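Moving My Father's Letters Out of the Garage

My father kept every letter he was ever sent, and he kept carbon copies of a good many he wrote. When he went into the assisted living place in May, the boxes came to me, and they sat in my garage until I could park only by folding in the side mirror. So this summer I went through them. I am writing down how I did it, partly for my brother, who will ask, and partly for anyone with the same kind of boxes.

The final count was 1,637 letters. I know the number exactly because I gave each one a number in pencil on the back, lower left corner. I did not count the Christmas cards with only a signature in them. There is a separate box for those and it may stay separate forever.

Most of the letters fall into a few long correspondences. The longest is with Eusebio Barrios, who worked with my father at the Korneck plant for a few years and then moved away. They wrote every month or so for three decades. Eusebio typed, single spaced, on both sides of thin paper, and the periods punched through. His letters are mostly about his garden, the price of things, and a running argument with my father about whether a house should have gutters. My father was for gutters. I had assumed this was a joke between them, but having read all of it I think they both meant it.

The second longest is with my aunt Inmaculada Figueroa, my mother's sister. Her letters are handwritten and hard going. She wrote until the page was full and then turned it sideways and kept on in the margin. The important news is nearly always in the margin. One letter has a page and a half about a neighbor's fence and then, running up the left side, the information that she is getting married.

How I sorted them

My first idea was to sort by date. I cleared the dining table, made a pile for each year and worked at it for two evenings. It was a bad idea. Many of the letters have no year, only a month, or "Tuesday evening," and the envelopes that might have had a postmark were thrown out long ago or used for grocery lists. By the second evening I had a pile of undated letters taller than any of the others.

So I started over and sorted by writer. That went quickly. You learn a person's handwriting after three or four pages and then you can do it without reading. Within each writer I put the dated letters in order and fitted the undated ones between them where I could. A new baby, a move, a death, a change of car - those are enough to place most of them. Where I couldn't place a letter I put it at the back of that writer's folder with a slip of paper marked with a question mark.

I ended up with 33 folders. Some have a hundred letters or more and a few have one. I decided early that one letter was enough for a folder. It seemed wrong to have a folder called "other people."

Supplies

I used plain acid-free folders and flat document boxes, ordered online. They cost more than I expected and I ordered too few the first time, so there were two shipping charges. Buy more than you think you need. They will get used.

Take out the staples and paper clips. The old clips had rusted into the paper, and the way to get them off is to lay the sheet flat, hold it down with one hand and slide the clip away from the paper gently with something thin. I used a butter knife. If it won't come, leave it alone and go on to the next one. Rubber bands were worse. The old ones had gone hard and stuck, and I lost the corner of one of my aunt's letters to a rubber band before I learned to cut them and lift off the pieces one at a time.

Unfold everything. Letters that have been folded in thirds for forty years want to stay that way, and the creases are where they tear. I put them under the big dictionary overnight in batches. Most of them relaxed. The airmail paper did not, and I gave up on it.

I did not use tape on anything. Valentin Gisler, who runs the local history room at our library and was patient with my questions, told me that tape is the one thing he would ban if he could. He showed me a map somebody had mended years ago, with brown stripes where the tape had been. Torn letters went into clear sleeves as they were.

Copying

I went back and forth about scanning. Reading the letters was slow already, and scanning both sides of every sheet would have doubled the work. In the end I scanned the Barrios letters and my aunt's and left the rest for later. I did them in the mornings before work, from six until seven, and it took most of the summer.

The file names matter more than I thought they would. I started with long names that included the writer, the date and what the letter was about, and by the second week I was spelling things three different ways. Now each file is just the pencil number on the back of the letter, followed by a or b for the side. Everything else goes in a list that I keep in a spreadsheet. If you find a mistake in the list you fix it in one place.

I keep two copies, one on the computer and one on a drive at my brother's house. He has been told what it is. I have also labeled it, knowing my brother.

What was in them

People ask if I found any secrets. There were some things I hadn't known. My father was offered a job in a town called Suruvier before I was born, and he wrote three drafts of the letter turning it down, each shorter than the one before. The carbon of the last draft is four lines long. He gives no reason in any of them. I asked him about it and he said the schools were bad, and then, later the same afternoon, that my mother had not liked the train station.

There was a loan I hadn't heard of, to a man named Florencio Esteban, which was paid back in small amounts over several years. Every payment came with a letter. The letters are formal at first and then less so, and by the end he is sending news of his children and a recipe for pickled peppers. After the last payment there is one more letter, with no money in it, and then they stop. I would like to know what happened there. My father remembers the peppers.

Mostly, though, it is weather, health, cars, and who came to dinner. I read a lot of it with half my attention, and I don't feel bad about that. But I noticed after a few weeks that I knew what the summers had been like. I knew which year the well went dry at my aunt's and how long it took Eusebio to get over his knee. I could not have gotten that from photographs. We have plenty of photographs and in all of them people are standing in front of something.

What I threw out

I threw out very little. Seed catalogs, bank notices, duplicate carbons where I had the original, and a large number of empty envelopes with no writing and no readable postmark. I kept the envelopes with lists on the back. My father's grocery lists from those years are nearly all the same list.

There were four letters I thought hard about. They were from a cousin during a bad stretch in her marriage, and she says in one of them that she hopes he'll burn it. He didn't. She is still living, so I called her. She asked me to send them back to her and I did, by registered mail. They keep their numbers in my list, with the word "returned" next to them. I think that is the right way to handle it if the person can be reached. When they can't, I don't have a rule.

What comes next

Maximiliano Benítez, Eusebio's nephew, wrote to me after my brother tracked him down. He has a carton of my father's letters, the other half of the gutter argument. He has not opened it and doesn't know what condition it's in. He lives a long day's drive from here, and I would rather fetch it than have it mailed. I'm planning to go once the weather cools off, and I'll bring him a set of the scans.

If the two halves fit together I may type up a few years of it for the family. I would not do all of it. My father has asked for the gutter parts in large print.

I take him one folder at a time now, on visits. He likes to hold the sheet himself, even when he needs me to read it to him, and he corrects me on the names. Last visit we did my aunt's folder up to the year of the fence. He wanted to stop there and have his lunch, so the margin will have to wait until next time. 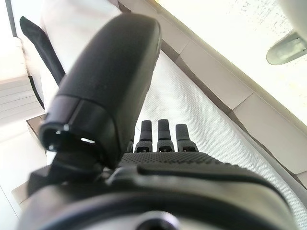 One more thing on the pencil numbers, which I forgot to put in the part about sorting. Use a soft pencil, and write on a hard surface with only the one sheet in front of you. I did the first fifty or so on top of the stack and the numbers pressed through to the letter underneath. You can still read everything, but I see it every time I open that box.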